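Girnley Publishes the Maintenance Routine for Its Tabletop Arm, Including the Parts It Would Prefer to Forget

Etim service notes cover cables, gripper, base and one very persistent bolt

RORNMONT, February — Girnley today released the full care and setup routine for Etim, the single-arm kitchen cell it runs at its Rornmont site. The notes are free to read and cover everything the company does to keep one arm pointed at one table. They run to 66 pages, a length the company had hoped to avoid.

Etim has now logged 1,223 hours of tabletop work since it was bolted down. For most of that time it has been a pleasant colleague. For the remainder it has been on its back, in a manner of speaking, with its wrist open and a flashlight in someone's teeth. The notes are mainly about the remainder.

"Every robot company will show you the arm moving," Girnley said in a statement. "We thought there might be a small audience for the arm being wiped with a cloth."

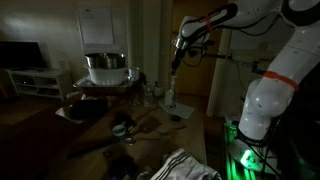
Cabling takes up the longest chapter. The lines to the gripper are left with enough slack for the wrist to turn through its whole working range, then secured along the arm. Too little slack and the connector works itself out during a long reach. Too much and the loop goes fishing in the dishes. Girnley's first three attempts explored both ends of this range thoroughly. The present routing was settled by moving the arm by hand to each of its 20 stored poses and watching the loops at every one, a dull afternoon that has since paid for itself several times over.

The orange bands on the arm are checked at the same time. A band that has slid or twisted gets taken off and put back where it was, and the cables near it are looked over for rubbing before power goes back on.

The base gets its own section. Girnley checks every mounting bolt at the start of the week with a torque wrench and a paint pen. One bolt has needed retightening more often than all the others put together. It has been replaced, cleaned, threatened and replaced again, and appears in the notes under its own heading. The current fix is a new washer, supplied by Grevetti, and the company is cautiously on speaking terms with it.

The green light at the base is wired to come on when the controller is powered and free of faults. The notes are firm that green does not mean "lean in and move the bowl." Before anyone reaches across the table the arm is paused at the controller, and the person reaching is the one who pauses it. Girnley arrived at this rule after two people each believed the other had done it. Nothing was hurt except a sponge.

Gripper care is brief by comparison. The fingers are wiped down after each session, opened and closed ten times with nothing between them, and then asked to pick up a small bottle and set it back on a sheet of paper. If the bottle lands outside the pencil mark, the wrist flange screws are checked first and the software second. Girnley reports that the reverse order is more popular with engineers and takes most of a day longer. 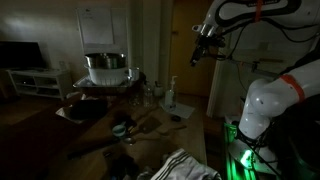

Resetting the table is treated as part of maintenance, a decision that met some resistance. Etim's work involves household things: bowls, a colander, spoons, a spatula, towels. These do not hold still between sessions the way machined test blocks do, and a good many early faults logged against the arm were later traced to somebody having made lunch. The routine now asks for a look over the table before any fault is opened. Of the 191 entries in the Etim log, a humbling share were closed with the words "moved the towel."

The notes also include a startup sequence, a shutdown sequence, a page on storing spare finger pads, and the wrist replacement procedure as carried out by Grevetti, whose service staff were kind enough to correct Girnley's version in red. The corrections have been kept in. So has the original step nine, crossed out, as a warning.

Girnley makes no claim that the routine will suit other arms or other tables. Readers with a similar setup are welcome to copy any of it, and those who have a better way of dressing cables around a wrist are asked to write in at once.

Availability

The Etim service notes can be requested from Girnley's Rornmont office by mail or in person. Visitors may see the cell between sessions. Printed copies are spiral bound so they lie flat next to the arm, and the cover wipes clean.

About Girnley

Girnley builds and looks after small robot cells for household tasks. It is based in Rornmont.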